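Fishing Still Waters — Evening Course
Handout 4: Finding fish in cold water

Right, so this picks up where we left off in February, when we ran out of time halfway through the depth charts. If you missed that one, ask Pushpa Pant for a copy of handout 3, as I'm not going over the knots again. Date of this version is March 7, 2008, and it replaces the one with the wrong map on the back.

What the water is doing

Water is heaviest at four degrees. That's the one number I want you to remember from tonight. In late winter the bottom of a deep lake sits at or near four degrees, and the top can be colder than that, which feels the wrong way round if you've only ever swum in lakes in summer. As the days get longer the surface warms up until top and bottom match, and then one good windy spell can mix the whole lot. We call that the spring turnover.

Jemby Water is our local case. It's 142 feet deep off the old quarry face and the turnover there takes ages. The shallow end by the boat shed is a different lake altogether — it can warm up by a couple of degrees in one sunny afternoon, and the small fish know it. Nakavska, the pit on the other side of the road, is shallow all over and is usually mixed well before Jemby has got going.

So, before you even open the tackle box:

Take a temperature at the surface and write it down.
Take another at nine feet, with the thermometer on the marked line. Leave it down for a couple of minutes, please. Last year half the group pulled it straight back up and we got some very odd graphs.
Note the wind, and which bank it's blowing on to.

Where pike go

Pike spawn early, in weedy shallows, so from now on they'll be hanging about at the edge of the shallow bays waiting for it to be worth going in. I look for the first drop-off outside the bay. On Jemby that's the line from the boat shed to the Ballberg jetty, and I've had more fish there in March than everywhere else put together (and more blank days too, to be fair, as I spend so much time on it!).

Perch are a bit more trouble. They bunch up tightly in deep water over winter, so you can fish for three hours and think the lake is dead, then move the boat a few yards and get one every cast. Keep moving until you find them. Jitendra Rana will show you his way of marking a spot using two trees and a fence post, and it works better than I'd like to admit after what I paid for the sounder.

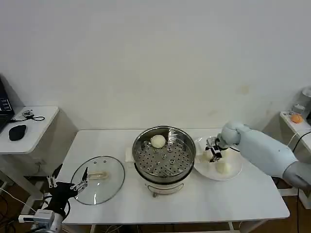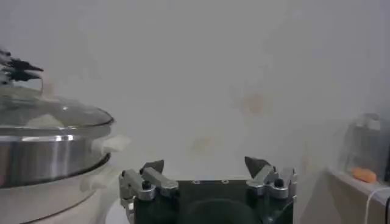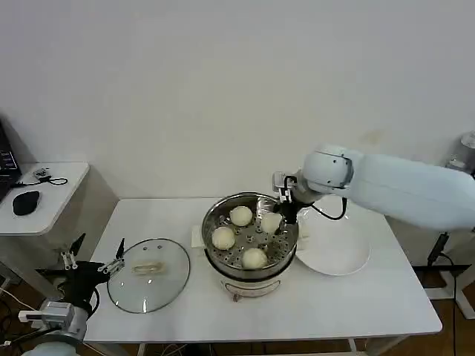

Reading the sounder

I'm only going to cover the basics, and we'll do the rest in the boat.

Bottom: a thin line means soft mud. A thick, bright one means gravel or rock. If you see a second bottom showing underneath the first, that's an echo off something hard, so no, the lake hasn't suddenly doubled in depth.

Bait: small fish show as a cloud or a smudge. In cold water the cloud is often tight and close to the bottom.

Bigger fish: arches if you're drifting over them, long flat lines if you're sitting still and so are they. The size of the arch tells you far less than people think. A small perch that stays under the boat for a while can look like a monster.

Lures and speed

Slow down. Then slow down again. Cold fish don't want to chase anything, and the mistake I see every year is somebody winding as if it's July. My own choice for the drop-off is the Đinh spoon, the plain silver one, lifted about a foot and let down on a tight line. Most takes come on the way down and they feel like nothing much, a bit of extra weight or a line that stops early. If you're not sure, lift into it.

For perch, go small, and fish it right on the bottom.

The catch log

We've got over 1,000 entries in the club log now, and 173 of those are from March, so there's enough to be worth looking at. Before next time, go through the March pages and work out:

The surface temperature on the best three days.
Whether the pike came from the windward or the sheltered bank.
How deep the perch were, and whether that changed through the month.

Bring your answers on paper. Rough is fine. I'd rather see your crossings-out than a neat copy of your neighbour's.

For the boat session

Life jackets are in the shed, lines and thermometers too. Bring gloves, long pliers and something warm to drink. Barbless hooks only, and pike go back in the water at the side of the boat, unhooked in the net wherever you can manage it.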